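Fri 22 October

Stream transect work, Inthorpe reach. Wrote this up in the evening from the field sheets. Sheets are in the blue folder, second divider.

**Purpose**

Second leaf-litter and canopy survey of the reach, to set against the July one. Same plots, same tape line, same order (downstream to upstream). The outdoor classroom group wants the numbers for the trail signs, so plot totals have to be in plain units and not only in the index.

**Plots**

13 plots, each one meter square, pegged in July. Found all but two pegs without trouble. Plot 4 peg had heaved out and was lying on the bank; reset from the tape and the alder blaze, so position is good to maybe a hand's width. Plot 9 peg is gone. I set a new one from bearings only. Treat 9 as a new plot and don't difference it against July.

Canopy readings before litter collection this time. In July I did it the other way and kept walking through my own plots to get the densiometer centered. Four readings per plot, facing N, E, S, W, averaged.

Canopy cover is down everywhere, as expected with the alders dropping. Upstream plots (10 to 13) are still fairly closed under the hemlocks. Highest single plot average is 70 percent, plot 12.

**Litter**

Hand-picked to bare soil inside the square, bagged in paper, labeled in pencil. Marker ran on the July bags and I lost a label that way. Wet weights on the Koller spring scale at the truck, dry weights still to come.

- Total wet weight, all plots: 1481 g
- Heaviest bag: plot 6, 202 g
- Lightest: plot 13, mostly needles, barely moved the scale

Plot 6 sits in the hollow behind the root wad and I think it is catching drift from the slope above. July notes say the same thing in fewer words. Not dropping it, but it should be flagged in the table.

The Koller scale was reading slightly heavy with nothing on the hook. Zeroed it before plot 1 and again after plot 7. It had shifted between the two, by less than one division. No correction applied. Next time check zero after every third bag and write the reading down even when it is fine.

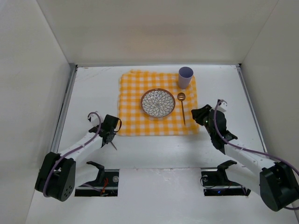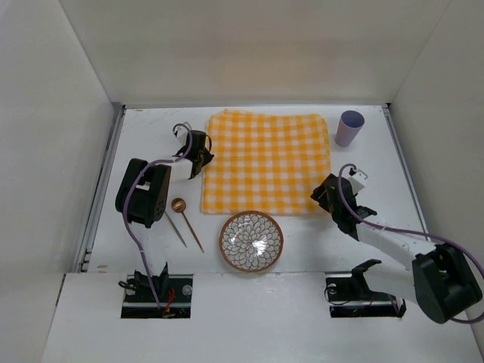

**Drying**

Bags go in the cabinet at Dunholm at the low setting. Weigh daily until two readings in a row agree within a gram. In July this took four days, but those leaves were drier to begin with. Leave space between bags; the ones packed against the back panel last time lagged by a full day.

Sorting after drying, not before. Categories as in July: alder, birch, hemlock needle, twig under pencil thickness, other. "Other" was too big in July. Split out fern this time and see whether that takes care of it.

**Invertebrates**

Not a proper sample. Noted what came up with the litter and put it back at the plot edge:

- Springtails in most plots, thick in 6 and 7
- One millipede, plot 3
- Small land snails under the bark piece in plot 11, left in place
- Plenty of craneflies in the air over 1 and 2, none counted

If the classroom group wants animals on the signs we need a real method. Pan traps would work, though I would prefer a sieve and white tray since the kids can do that themselves at the bridge. A tray count from a fixed volume of litter, ten minutes on the clock, would be repeatable enough.

**Soil temperature**

Mornon probe at finger depth, center of each plot, after clearing. Readings were steady across 1 to 8 and a little lower under the hemlocks. Plot 10 gave a jump on the first try – cable was not seated. Reseated it, took two more, both agreed, used the second. Probe wants a bit of tape at the connector before it goes out again.

**Problems and changes**

- Tape line crosses the new blowdown between 8 and 9. I went over it. A tape laid over a trunk reads long, so 9 and up may be off along the line. Pegs are the authority for 10 to 13, the tape isn't.
- Foot traffic through plot 2. Somebody has been cutting the corner from the bridge, and the moss is worn through on the uphill side. Could put a log across. Ask before moving anything.
- Light was poor by plot 12. Start from the upstream end or start earlier.
- Datasheet needs a column for peg condition. I wrote it in the margin and it is hard to read.

**To do**

- Dry weights, then sort
- Type up canopy readings, all four directions, not only the average
- Redraw the plot map with the new 9 and the blowdown on it
- Replacement pegs, the long kind. Short ones won't hold on the bank
- Send plain-unit totals to the classroom group once the dry weights are in. Wet weights should not go on a sign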